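플로멜 소식지: 111호실 큰 테이블에 파란 천을 깔았어요 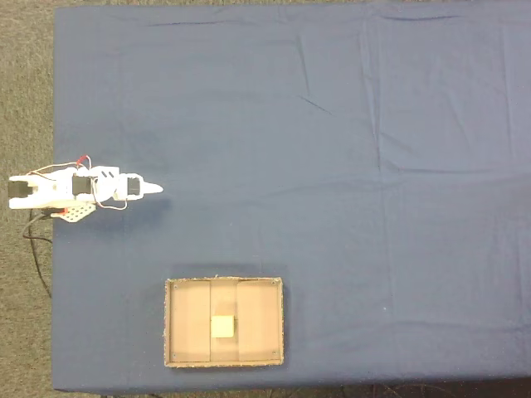 111호실 큰 테이블과 새로 깐 남색 천. 접혔던 자국이 보이시죠?

10월 소식지는 원래 게시판 정리 얘기로 시작하려고 했는데요, 요즘 저를 만나는 분마다 게시판은 안 물어보시고 천 얘기만 하시더라고요. 그래서 순서를 바꿨습니다. 천 얘기부터 할게요. 길어질 것 같으니 커피 한 잔 옆에 두고 읽으세요(저도 지금 마시면서 쓰고 있어요).

111호실을 써 보신 분들은 아시겠지만 거기 테이블이 정말 큽니다. 크다는 게 처음엔 장점이었어요. 책 만들기 모임도 하고, 뜨개 모임도 하고, 설명회 한다고 인쇄물을 쫙 펼쳐 놓아도 자리가 남으니까요. 그런데 큰 테이블은 더러워지는 면적도 큽니다. 풀 자국, 칼자국, 컵 동그라미... 닦아도 닦아도 어딘가에 하나씩 남아 있고, 사진을 찍으면 그 자국만 또렷하게 나와요. 작년 겨울 달력 만들기 때 찍은 사진을 다시 봤더니 달력보다 컵 자국이 먼저 보여서 혼자 웃었네요.

그래서 천을 깔기로 했고, 고르는 일은 카라보 마테불라 씨하고 제가 맡았어요. 둘이서 프로르스카에 갔습니다. 역 뒤쪽 골목에 있는 천 가게요. 들어가면 오른쪽이 전부 커튼감이고 제일 안쪽에 두루마리가 천장까지 쌓여 있는데, 저는 거기만 가면 시간 감각이 없어져요! 점심 먹고 들어갔는데 나와 보니 가로등이 켜져 있었습니다.

색 때문에 한참 실랑이를 했어요. 저는 베이지였고요, 카라보 씨는 무조건 진한 색이었어요. 제 생각엔 방이 밝아 보이려면 연한 색이 낫겠다 싶었는데, 카라보 씨가 가게 바닥에 베이지하고 남색을 나란히 펴 놓더니 주머니에서 흰 실 뭉치, 종이 조각, 클립 같은 걸 꺼내서 툭툭 올려놓는 거예요. 베이지 위에서는 흰 실이 어디 갔는지 모르겠고, 남색 위에서는 실 한 가닥까지 다 보이고. 거기서 제가 졌습니다. 111호실 바닥이 알갱이 무늬 섞인 회색 카펫이라 남색이 붙으면 너무 칙칙하지 않을까 마지막까지 걱정했는데, 깔고 나니 둘이 꽤 잘 어울려요. 회색이 뒤로 물러나고 테이블이 또렷해 보인달까요. 뜨개 모임에서는 벌써 코가 잘 보인다는 말이 나왔어요.

가게 사장님은 무늬 있는 것도 권하셨어요. 작은 잎사귀가 줄줄이 들어간 것이었는데 예쁘긴 정말 예뻤거든요. 하지만 테이블 위에 뭘 늘어놓고 보는 방이라 무늬가 있으면 눈이 피곤할 것 같아서 매끈한 단색으로 정했습니다. 그 잎사귀 천은 제가 집 부엌에 쓰려고 조금 끊어 왔어요. 물론 제 돈으로요!

이제 많이들 물어보시는 접힌 자국 얘기를 할 차례네요.

네, 있습니다. 세로로 길게 하나, 오른쪽으로 가로로도 가고, 위쪽에 비스듬한 것도 있고요. 집에 들고 오려면 접어야 하니 어쩔 수 없는데, 제가 그걸 또 의자 위에 며칠 올려 두고 그 위에 가방까지 얹어 놨지 뭐예요. 반성하고 있습니다. 깔아 두면 저절로 펴진다는 쪽과 당장 다려야 한다는 쪽이 지금 팽팽하게 맞서는 중이에요. 저는 저절로 펴진다는 쪽인데, 솔직히 다리미 꺼내기가 귀찮아서 그렇다는 지적을 받았습니다.

다리겠다는 분이 계시면 비품장 아래 칸에 스팀다리미가 있어요. 페르난스라고 적힌 상자요. 물은 700밀리리터까지 들어가는데 꽉 채우면 손목이 아프니까 반쯤만 넣고 쓰시는 게 편해요. 테이블 위에서 바로 다리지는 말아 주세요. 밑에 뭐가 깔려 있든 스팀은 다 내려가더라고요. 다림판은 복도 끝 창고에 세워져 있고, 다리 한쪽이 뻑뻑해서 발로 살짝 눌러야 펴집니다.

천을 까는 요령도 적어 둘게요. 혼자서는 정말 안 돼요. 저도 처음에 호기롭게 혼자 해 보겠다고 했다가 한쪽을 당기면 반대쪽이 따라오고, 반대쪽에 가서 당기면 또 이쪽이 올라가고, 테이블을 빙빙 돌면서 땀만 뺐습니다. 둘이서 짧은 쪽 끝을 하나씩 잡고 한 번 크게 펄럭여서 공기를 넣은 다음 그대로 내려놓으세요. 가운데가 붕 뜨면 손바닥으로 가운데에서 바깥으로 쓸어 주면 되고요. 펄럭일 때 기분이 은근히 좋습니다. 운동회 때 큰 천 밑으로 뛰어 들어가던 생각이 나요.

가장자리는 테이블 끝으로 넘겨서 늘어뜨려 주시면 됩니다. 왼쪽 단이 조금 밝고 낡은 듯해 보이는 건 저도 알고 있어요. 그쪽을 창가로 돌리자는 의견이 있었는데 저는 지금도 괜찮아 보여서 그냥 뒀습니다. 단을 새로 박아 주실 재봉 고수가 계시면 언제든 환영이에요. 실은 제가 준비할게요, 남색으로!

청소 담당이신 분들이 가장 궁금해하실 세탁 얘기. 당분간은 달에 한 번 제가 집에 가져가서 빨기로 했어요. 처음 몇 번은 물이 빠질 수 있다고 프로르스카 사장님이 단단히 일러 주셔서, 흰 빨래랑은 절대로 같이 안 돌립니다. 그 사이에 뭔가 쏟으셨다면 숨기지 마시고 싱크대 옆 쪽지에 뭘 쏟았는지만 적어 주세요. 커피인지 간장인지에 따라 빼는 방법이 달라서 그래요. 간장을 왜 쏟느냐고 하시겠지만, 이 방에서는 만두도 빚었습니다.

풀이나 물감을 쓰는 모임은 천을 걷고 해 주세요. 걷을 때는 접지 말고 긴 종이 심에 둘둘 말아 주시면 좋겠어요. 심은 프로르스카에서 하나 얻어다가 문 뒤에 세워 놨습니다. 말아서 보관하면 자국이 새로 안 생기니까 다림질파와 저절로파가 다투지 않아도 되고요. 칼을 쓰는 모임도 마찬가지예요. 고무판을 깔면 괜찮지 않냐고 물어보신 분이 계셨는데, 판 바깥으로 칼이 삐끗 나가는 걸 제가 여러 번 봤고 그중 한 번은 저였습니다.

뜨거운 냄비나 주전자는 창가 선반에 놓아 주세요. 컵은 올려도 됩니다. 받침은 서랍에 잔뜩 있는데, 카페 살루도에서 가게를 새로 꾸미면서 쓰던 걸 나눠 주셨어요. 둥근 코르크 받침인데 가장자리가 닳은 것도 있지만 아주 멀쩡하고 가벼워서 좋아요. 살루도 얘기가 나온 김에, 플로멜 회원증을 보여 드리면 드립커피를 약 2000원에 마실 수 있어요. 원두에 따라 조금씩 다르다고 하니 주문할 때 한번 여쭤보세요. 저는 산미 있는 쪽이 입에 맞았고 카라보 씨는 한 모금 마시더니 조용히 우유를 부었습니다.

그리고 천 값은 어디서 나왔느냐, 지난번 바자회에서 남은 돈으로 샀습니다. 영수증은 현관 게시판 파란 집게에 끼워 뒀어요. 남은 자투리도 있는데 길쭉하고 좁아서 식탁보로는 못 쓰고, 책갈피나 바늘꽂이 정도는 되겠더라고요. 필요하신 분은 가져가세요. 비품장 위 종이봉투 안에 있습니다. 가져가실 때 봉투에 이름 안 적으셔도 돼요.

의자 이야기도 짧게 할게요. 천이 내려온 쪽에 의자를 바짝 밀어 넣으면 등받이에 천이 끼어서, 의자를 뺄 때 위에 올려 둔 것까지 같이 딸려 옵니다. 제가 연필통을 한 번 엎었어요. 연필이 카펫 위로 데굴데굴, 하나는 라디에이터 밑에 들어가서 아직도 못 꺼냈네요. 손이 가느다란 분 계시면 부탁드려요. 의자는 한 뼘쯤 띄워 놓고 나가시면 됩니다.

게시판 정리 얘기는 결국 못 했네요. 다음 호에 쓸 테니 철 지난 전단은 그때까지 각자 떼어 가 주세요. 다림질에 손 들고 싶은 분은 저한테 말씀하시거나 111호실 문에 붙은 종이에 이름을 적어 주시고요. 오후 4시 이후에는 제가 대체로 사무실에 있습니다.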